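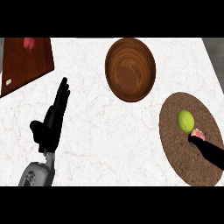

Teaching a two-armed robot to clear a worktop by remote control
Intan Pillai and Gilang Rahman
Project report, Breken Robotics Lab
2023-03-12

1. What we set out to do

Our task was to get a simulated robot to put fruit into a wooden bowl by copying a person. We did not write any rules for how the arms should move. One of us drove both arms by remote control, the program saved the joint positions, and a model was then trained on those recordings.

All the work was done in the Morkness kitchen, a simulated worktop the lab already had. We chose it over the real bench because a reset takes one key press and nothing gets bruised.

2. Recording

The operator wore a tracked glove on each hand and watched the worktop on a screen. We took turns, changing over after 14 runs because our shoulders got tired. Gilang had used the gloves before and was quicker from the start. Intan needed 13 practice runs before hers were good enough to keep.

We saved 216 runs in total. Each one began with the fruit in a new place. The bowl stayed within reach of both hands, and the hand that was not picking anything up was held back with the fingers straight. In our first recordings we let the idle hand drift, and the model learned to drift as well - those runs were thrown away and are not in the total.

3. Problems

Judging depth was the hardest part. On a flat screen it is difficult to tell whether the fingertips are beside a lime or above it. We often stopped just short, looked again and moved in slowly. The trained model copied these pauses, and it waits near the fruit even when the way is clear.

The marble pattern also gave trouble, as the first version of the model sometimes reached for a vein in the stone. Changing the worktop colour in half of the recordings helped.

4. Results

Round fruit near the middle of the worktop was picked up fairly reliably. Fruit close to the edge was not, and we had recorded too few runs there. Passing an item from one hand to the other worked only in 6 of our test runs.

5. Next steps

In October the lab will move the same gloves to the real arms at Trisholm. We would record more runs at the edges first, and cut the pauses out before training.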